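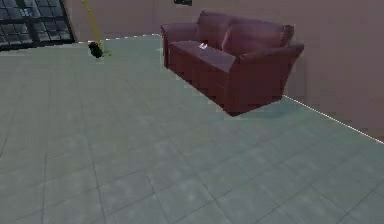
Clurnville学院机器人社论坛 > 课程与竞赛 > Guvholm室内整理赛(仿真组)

主题:关于仿真组室内场景任务说明及评分细则的征求意见

Sarita Sengar(指导教师)
楼主

各参赛小组:

仿真组室内场景已在Mornemance平台上开放,各组可使用本组账号登录练习。现就任务说明和评分细则公开征求意见,请以跟帖方式提出,意见征集至周六中午截止。细则定稿后另行置顶,本帖保留备查。

一、任务内容。参赛程序须根据一句中文指令,在房间内找到指定物品,并送至指定位置。指令在每轮开始时由平台下发,各组事先不得知悉。

二、场景范围。本轮仅使用一个房间,地面为方形地砖,主要家具为双人沙发、深色木桌及桌边椅子、靠墙的浅灰色小边桌。练习期与正式赛的家具种类一致,摆放位置可能调整,物品位置每轮重新生成。

三、计分。正确到达目标家具附近、正确取得物品、正确放置三项分别计分。与家具发生碰撞,每次扣2分。

四、提交。各组提交程序包、运行记录及一份书面说明。书面说明应写明物品识别所依据的信息来源,不得直接读取平台内部的物品坐标。

请各组长认真阅读后反馈。

导航组_禾木
2楼

老师好。我组对第三条有疑问,申请予以明确。

“到达目标家具附近”没有给出判定方法。沙发在房间里是斜放的,如果以沙发中心点到机器人的直线距离为准,程序停在沙发背面与墙之间的一侧也可能判为到达,但从那里并不能取到坐垫上的物品。建议改为以座面前缘为基准,并要求停靠朝向正对座面。

另外,沙发坐垫上的白色小件相对于沙发非常小,远处识别困难。是否允许程序先行驶至沙发前方,再作第二次识别?请老师答复。

Sarita Sengar(指导教师)
3楼

答复2楼:

允许多次识别,次数不限,但计入总时长。到达判定的意见已收到,拟予采纳,具体表述请Szabó组配合拟定,该组上学期写过类似的判定脚本。

Szabó组_组长
4楼

收到。我组今晚提交初稿,发在本帖内。

先说明一点不同看法:我组不赞成对朝向作硬性要求。有的小组用侧向取物,机体并不正对座面,同样能够取得物品。规则只应约束结果,停靠姿态由各组自行决定。如规定必须正对,等于替各组选定了方案。

导航组_禾木
5楼

回复4楼:理解贵组立场,但“附近”若不含朝向,这一项分数的意义有限。我组练习中有一轮停在沙发侧面扶手外,平台判为到达,机械臂够不到坐垫,最后取物失败,却仍拿到了到达分。我组认为这一分不应当得。

Szabó组_组长
6楼

回复5楼:贵组所述情况,问题出在距离基准,不在朝向。改以座面前缘为基准之后,停在扶手外侧自然不满足距离条件。先按此修改,若仍有漏洞再议朝向。

视觉组_小满
7楼

视觉组提交三点书面意见,请老师和各组审议。

第一,关于物品名称。目前练习指令中的物品名称不统一。桌上深蓝色的扁平物件,有的轮次称“盘子”,有的轮次称“托盘”。我组模型对两个词给出的候选并不相同。建议全部指令统一用词,并提前公布词表。

第二,关于评分标签。建议同一物品只保留一个标准名,其余作为同义词列入附件,避免各组自行猜测。

第三,关于运行记录。我组已整理练习记录51份,愿意向全体小组公开,供核对名称使用。

标注组_阿榕
8楼

对7楼第一点,标注组持保留意见。

家用场景里,使用者本来就会用不同的词称呼同一件东西。如果词表提前公布并且完全统一,参赛程序只需做字面匹配,语言理解这一项就失去了考查价值。标注组主张保留适量的不同说法,但应当剔除确有歧义的指令。例如桌面上那件浅色的小东西,远看既可能是小餐具,也可能是卡片,指令若只写“拿起卡片”,对识别方不公平,这一类应予剔除或补充位置描述。

视觉组_小满
9楼

回复8楼:补充位置描述可以接受,即“桌上浅色的小件”一类写法。但“剔除确有歧义的指令”由谁认定、依据什么认定,标注组没有说明。如由标注组单方认定,其他小组难以复核。

标注组_阿榕
10楼

回复9楼:意见合理。标注组建议由两名互不同组的同学各自标注,结论不一致的指令一律退回重写。退回清单在本帖公布。

Sarita Sengar(指导教师)
11楼

综合7楼至10楼意见,答复如下:

不统一用词,保留同义说法;同义词附件在正式赛前公布;双人标注不一致的指令退回重写,由标注组执行,视觉组派一名同学参加。51份练习记录请视觉组上传至课程共享目录,文件名按组号和轮次书写,不要使用中文空格。

新生_砚秋
12楼

各位学长学姐好,我是本学期刚加入的一年级学生,请教一个问题。我在客户端里看到桌边的椅子是半透明的,能透过去看到墙和地面。程序从椅子的位置穿过去是否扣分?我在细则里没有找到。

导航组_禾木
13楼

回复12楼:我组一直按实体障碍处理,绕行。细则确实没有写,请老师补充。

控制组_江流
14楼

控制组意见不同。既然以半透明方式呈现,深度信息是否可靠就值得怀疑。我组曾用同一路径重复测试,椅背一带的深度读数前后不一致,碰撞判定也不稳定。在平台方面给出说明之前,建议椅子暂不计入碰撞扣分,只对木桌、沙发、边桌计分。

Szabó组_组长
15楼

反对14楼的建议。赛题是室内整理,椅子不计碰撞,程序就会直接从椅子的位置穿行到桌边,这样的路径放到实体机器人上没有任何参考意义。读数不稳定属于感知问题,各组应当自行解决,可用桌椅的先验布局加以补偿。

控制组_江流
16楼

回复15楼:先验布局可以用,但第二条已写明家具位置可能调整。依赖布局的程序在正式赛中未必有效。我组并非要求永久豁免,只要求在判定稳定之后再计分。

Sarita Sengar(指导教师)
17楼

椅子问题争议较大,课程组讨论后决定如下:椅子属于障碍物,正式赛计入碰撞;练习期只记录、不扣分。请控制组将读数不一致的路径文件发给我,由我统一转交平台管理员。

Szabó组_组长
18楼

现提交评分细则修订初稿,请审阅。

1. 到达判定(沙发)。以座面前缘为基准线,机器人底盘前端与基准线的距离不超过规定值,判为到达。停靠于沙发背侧或扶手外侧的,不判为到达。朝向不作要求。

2. 到达判定(边桌)。以桌面最近一边为基准线。边桌上放有银灰色箱状容器,指令如要求“放入容器”,物品须完全位于容器内侧,搭在边沿上的不计放置分。

3. 到达判定(木桌)。木桌后侧与右端均有椅子,允许从任一无椅子的一侧接近。程序选择从有椅子的一侧接近时,须自行处理避让,碰撞按17楼决定执行。

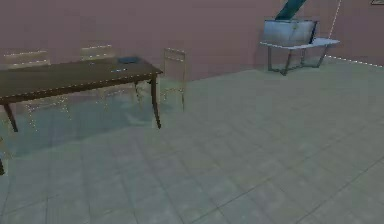 4. 取物判定。物品离开支撑面并保持规定时长,判为取得。取物过程中带动相邻物品的,不扣分;致使相邻物品掉落地面的,按一次碰撞处理。

5. 放置判定。夹爪松开后物品在目标面上保持静止,判为放置成功。

6. 总时长。识别、行驶、取物、放置全部计入。超时的轮次保留已得分数,不再继续计分。

7. 申诉。各组对单轮结果有异议的,须在当天提交轮次编号和运行记录。没有运行记录的申诉不予受理。

导航组_禾木
19楼

第1条同意,撤回关于朝向的要求。第3条建议补充一句:家具位置调整后,“无椅子的一侧”以该轮实际布局为准。

第4条“规定时长”和第1条“规定值”尚未填写,请定稿时一并写入。

视觉组_小满
20楼

第2条有一处需要斟酌。容器的侧壁反光,看上去像金属材质,我组在该处的分割结果边界经常外扩。“完全位于容器内侧”是由平台根据内部坐标判定,还是由画面判定?如为后者,我组担心误判。

Szabó组_组长
21楼

由平台内部坐标判定,与参赛程序的画面无关。定稿中写明。

19楼意见接受。两个数值由老师确定,我组只负责文字。

标注组_阿榕
22楼

通报指令审核进度。练习指令共237条,双人标注已全部完成。退回重写的指令主要集中在两类:一类是仅用颜色指代物品,而同一家具上有颜色相近的物品;另一类是“旁边”“后面”等方位词没有说明参照的家具。退回清单已放入共享目录。

对于“沙发左边”这类写法,请大家注意:以面对沙发者的左侧为准,还是以坐在沙发上者的左侧为准,两名标注同学的理解不同。标注组建议一律以面对家具者为准,请各组确认。

控制组_江流
23楼

同意以面对家具者为准。

读数不一致的路径文件已发送至老师邮箱,共两份,附测试时使用的程序版本号。

导航组_禾木
24楼

同意。提醒一点,木桌两侧都可以接近,“面对家具者”站在哪一侧会影响左右。木桌类指令是否改用“靠沙发一端”这样的参照物写法?

标注组_阿榕
25楼

回复24楼:家具位置若调整,“靠沙发一端”仍需程序自行判断,难度偏高,但至少没有歧义。标注组倾向采用,重写时按此办理。

视觉组_小满
26楼

视觉组不同意全部采用。此类指令要求程序先定位沙发再判断木桌方向,实际上是两次定位,用时明显增加。如采用,应适当放宽总时长,或限制此类指令的比例。

Sarita Sengar(指导教师)
27楼

关于方位词,决定如下:沙发、边桌以面对家具者为准;木桌类指令可采用参照物写法,每组正式赛中此类指令的数量相同,总时长不另行放宽。视觉组的意见记录在案,练习期结束后根据各组用时再作评估。

18楼初稿原则通过,两处数值由课程组填写。12楼同学提出的问题很有价值,请导航组安排一次内部讲解,说明本组对椅子的避让做法,一年级同学均可参加。

新生_砚秋
28楼

谢谢老师。请问讲解需要自带电脑并预先安装Mornemance客户端吗?

导航组_禾木
29楼

需要。安装包和账号申请表在共享目录“新成员”文件夹内,请提前完成登录测试。讲解定在周六下午,地点为社团活动室,演示以木桌右端那把椅子的绕行路径为主,代码届时一并提供。

Szabó组_组长
30楼

细则修订稿第二版已上传,修改处均加下划线。请各组长在截止时间前跟帖回复“确认”或写明修改意见。

控制组_江流
31楼

确认。

标注组_阿榕
32楼

确认。同义词附件完成后附于细则之后。

视觉组_小满
33楼

第1至第6条确认。第7条“当天”请改为“成绩公布后当天”,其余无意见。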